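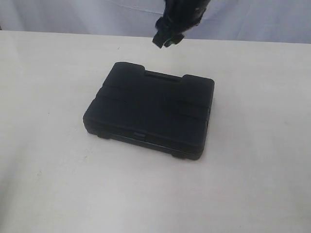
Sorting out the tool cases

Home Blog Shed & Garage Kitchen About

I've been putting off the hallway cupboard since June, and on Sunday I finally dragged everything out of it. Mostly cases! Drill case, the socket set, the one with the rotary tool my sister gave me, and a couple I'd forgotten we owned. Every one of them black plastic, naturally, so from the outside you've got no idea what you're picking up.

The one at the top of this post is my favourite of the lot. It's fairly thin, with two wide ribs across the lid, a little latch in the front and the handle set into the back edge, so it doesn't stick out and catch on the shelf. I wish they were all shaped like that. The drill case has a great fat handle and has to go in sideways, with much swearing.

My method, such as it is: everything on the floor, open each case, tip out the sawdust and the mystery screws, then wipe it with a damp cloth and a drop of dish soap. An old toothbrush is good for the grooves. Leave them open for a bit before you put the tools back (I rushed this last year and ended up with rusty drill bits, very annoying).

Then labels. Hortensia lent me her label maker and I got a bit carried away, 12 labels in one go, including one for the cupboard door. I stick them on the narrow side, where you can read them when the cases are standing up like books. If the plastic is textured the tape lifts at the corners, so I've gone over two of them with clear packing tape and we'll see how that colour holds up.

Still to do: the bottom shelf, which is all paint tins and one very tangled extension cord. Ruth reckons half the paint has gone off. She's probably right.

Recent posts
Re-hanging the laundry door
What I keep in the kitchen drawer
Pegboard, second attempt

Last updated: June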